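Enclosure rebuild, part 3: rails, cabling and the first pick cycles

Posted Jul 22, 2021 by Urmas Rimkutė

The frame went back together last week after the front rail was replaced. Part 2 ended with the old rail out of square and both arms sagging toward the middle when they reached past the halfway line. The new rail is a heavier section of the same aluminium extrusion, bought as an offcut from Cantero, and both bases now sit on it with no packing underneath.

Squaring the frame took most of an evening. I measured the diagonals at table height, slackened the rear corner brackets, pulled the right side in with a ratchet strap and tightened everything again in a cross pattern. The difference between diagonals is now under what I can read on a tape. The diagonal bar at the upper left stays. I had planned to take it off once the corners were stiff, but with it removed the back wall moves visibly when the large arm stops hard.

Cabling is the part I put off. The large arm has its wiring in corrugated conduit, looped at the top with enough slack for full wrist rotation and tied to the link at intervals. Leave the ties slightly loose until you have run every joint to both limits. I did not do this the first time and pulled a connector out of the wrist. The small arm has one thin cable on the outside of the links and has given no trouble. The power leads at the large arm's shoulder still need a proper cover. Annick Chan offered me a printed one, but it fouls the first joint by a few millimetres, so I will redraw it.

The hook strip on the right side rail was Imke Strobel's suggestion. It is held with cable ties because I did not want to drill the rail until the position is settled.

The patterned walls are staying too. With plain grey panels the depth estimate fell apart near the corners, where there was nothing for the matcher to hold on to. A busy black-and-white print fixes that at almost no cost. Knut Rathjen asked whether the repeats in the pattern cause false matches. They can, and on the mirrored motif at the back I mask out a strip along the centre line. Everything forward of that is fine.

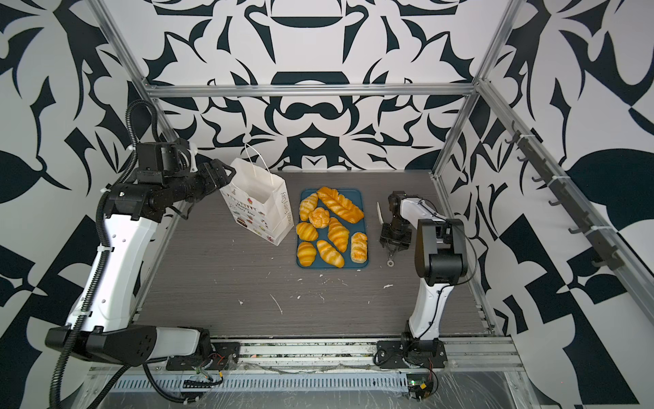
Both arms beside the pastry tray, with the gift bag on the left.

Pastries are a nuisance to grip, and I wanted a nuisance. Blocks and tins tell you very little about closing force. A croissant has a curved top, no parallel faces and a glaze that reflects the work light, and the braided ones are long enough to tip if the gripper takes them off centre. The task is tray to bag: the small arm handles the tray side, the large arm looks after the bag.

Force control on the small arm is only a current limit on the gripper motor. I log the motor current while the fingers close and stop when it crosses a threshold. At 200 samples per second the log is noisy, so a short moving average goes in front of the comparison. Without the average it stops early on friction alone. The threshold differs between the knotted bun and the croissants, and for now I set it by hand for each type.

The planner is Clarnar, the same build as in part 2, with one patch from Dörte Harms that stops it choosing elbow-down poses near the front rail. Her patch adds a keep-out box around each base. I made the box on the right slightly larger to protect the circuit board beside the small arm, which is still out in the open. It will move into a case under the rail once I find one with a suitable cable entry.

The log so far holds 3,753 closing events, counting all the bench tests from before the rebuild. Most of them are on foam and are no use for this task, but they did show the motor drifting as it warms up. I now run the gripper open and closed for 6 minutes before recording anything.

Remaining jobs, in no fixed order:

- redraw the shoulder cover
- case for the circuit board
- clean the rail grooves, which collect everything
- fixed stops for the tray
- stiffer finger pads for the large arm

The finger pads may wait until September. The material I want comes from Clidora and the minimum order is more than I need, so if anyone local wants to split a sheet, write to me.

Part 4 will cover the calibration between the two arms, including the error I introduced by measuring one base from the wrong edge of the rail.

Last updated: same day, corrected the sample rate

Contact | © Urmas Rimkutė | Back to top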